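Filed under: Bench notes / Thermal paste trials
3 comments · 50 shares

25 June 2026

Well, the new paste has finally arrived from Hirose, so I can stop grumbling at everyone in the corridor and get on with the second half of the ageing trial. For those who weren't here in November, the question is a simple one – does the cheap grey stuff from Banden dry out sooner than the dear one if both are left in a warm cupboard for 1000 hours? Takeshi Kaneko thinks it does. I'm on the fence, and quite comfortable there.

I spent most of the morning on the old tubes, which had separated rather badly. There was a good bead of clear oil at the nozzle on both of the Banden ones, and I squeezed that off onto a tissue before weighing anything (please do the same if you pick this up after me!). 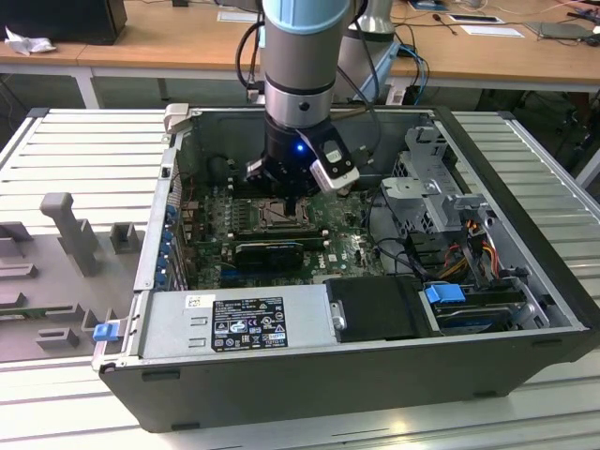

The glass slides are the part I keep fussing over. Last time I spread the paste with a card and got a lovely even film on the first few, then a very sorry one on the rest once my wrist got tired. This time I've gone over to a small dot and a weighted cover slip, left alone for the length of a cup of tea. Slide 341 is the odd one out – I dropped the weight on it, so leave it out of the averages.

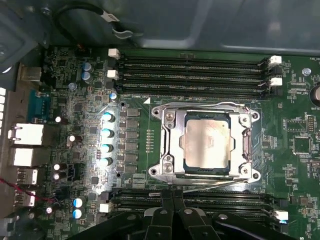
Cleaning is going to need a page of its own. I tried the Prarcombe wipes against plain alcohol on cotton, and the wipes lift the bulk of it nicely but leave a faint haze that only shows when you tilt the slide to the window. Bare metal is harder to judge than glass, I find. The silver lid on that processor has a few darker smudges on it, and I couldn't tell you from looking whether marks of that kind are residue or just the surface itself, so I've stuck with glass for all the scoring. Two passes with alcohol, fresh cotton each time, seems the kindest routine so far.

The cupboard is holding at roughly 50 degrees, top shelf a touch warmer. I've asked Edorton whether they can lend us a second thermometer.
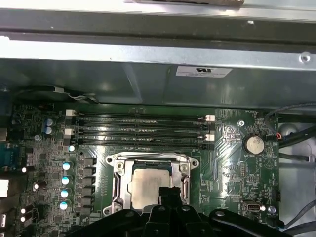
Motherboard in its case, all four memory slots empty.

Still to do: weigh the spare cover slips, relabel the bottom tray (my handwriting, sorry), and write to Hirose for the batch number, which has rubbed off the box. Takeshi has the cupboard key until Monday.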